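4. Finish names and what buyers expect from them

4.1 Background

Furniture sold by catalog or website is nearly always chosen by finish name. The buyer reads "espresso" or "dark walnut," looks at a small sample, and forms an idea of how the piece will sit next to a floor or a table already at home. The name does a good part of this work. Earlier sections dealt with size and price. We now turn to the names themselves, and to how far two readers of the same name agree on what it means.

Dark brown finishes were the natural place to start. They have the most names, and the names overlap. In the listings we collected, "java," "espresso," "coffee bean" and "dark chocolate" were all used for finishes that two of us could not tell apart when the samples were laid side by side. Lighter finishes are named more often after a tree (oak, maple, birch), and a buyer who knows the tree has something to go by.

4.2 Materials

We took finish names from the public listings of three sellers. Dunitz sells bedroom and dining pieces, Reltel sells mainly shelving and office furniture, and Ocampo sells a little of everything. After duplicates and discontinued lines were removed, 234 names remained. Spelling variants were merged, so "grey oak" and "gray oak" counted once. Names made up only of a number or a stock code were dropped.

Each name was sorted into one of four groups: tree names, food and drink names, place names, and other. "Other" turned out to be large and untidy. It holds names such as "heritage," "weathered" and "midnight," which say something about age or mood and very little about color. We tried splitting it further and gave up — the coders disagreed too often for the smaller groups to be useful.

4.3 Procedure

The survey was run in February from the Detholm office. Invitations went to 2,000 households on the existing mailing list, and we stopped taking replies when 1,000 completed forms had come in. Each form listed a set of finish names in mixed order. For each name, the respondent marked a point on a printed strip running from very light to very dark, and a second point on a strip running from yellowish through red to gray.

Respondents were not shown any furniture. They were asked to answer from the name alone and to leave a name blank if it meant nothing to them. Blanks were kept in the data and treated as an answer of their own kind. 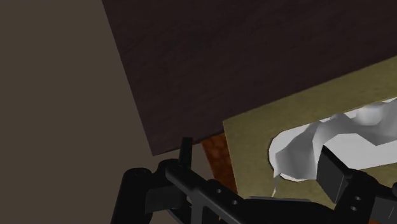 Figure 3. Dark brown board with a faint wood grain against a plain taupe-brown surface. Computer rendering.

4.4 Results

Agreement on lightness was good for tree names and for food and drink names. People know how dark coffee is. Agreement on hue was much weaker. "Espresso" was placed close to black by nearly everyone, yet the marks on the second strip were spread from reddish to gray with no clear center. "Walnut" did better on hue and worse on lightness, perhaps because the raw wood and the stain sold under that name differ a good deal.

Place names did poorly on both strips. They also drew the most blanks, and several respondents wrote a question mark in the margin. The seller made no difference that we could find. A name used by both Reltel and Ocampo was read the same way whichever list it came from, as one would expect with the seller left off the form.

Older respondents left fewer blanks on tree names. We did not ask about woodworking or about jobs in the building trades, and we should have. That question has been added to the form for the next round.

4.5 Limits

A printed strip is a rough tool. It treats color as two straight lines and has no place for sheen or grain, both of which came up in the margin notes. A matte brown and a glossy brown may come from the same can of stain and still look like different colors under a ceiling lamp. The mailing list also leans toward homeowners, who may have bought more furniture than renters of the same age.

Section 5 takes up returns, and asks whether the names with the widest spread are also the ones most often sent back.

Comments (3)

oldfinisher: Walnut has always been a mess. Stain makers use it for anything brown. Glad to see it measured.

mk_reads: Were the strips printed on matte or coated paper? It would matter at the dark end.

tablesaw_annex: Please publish the full list of names, even the "other" pile.

Shared 3 times

Contact the editors | Copyright the authors, all rights reserved | Back to top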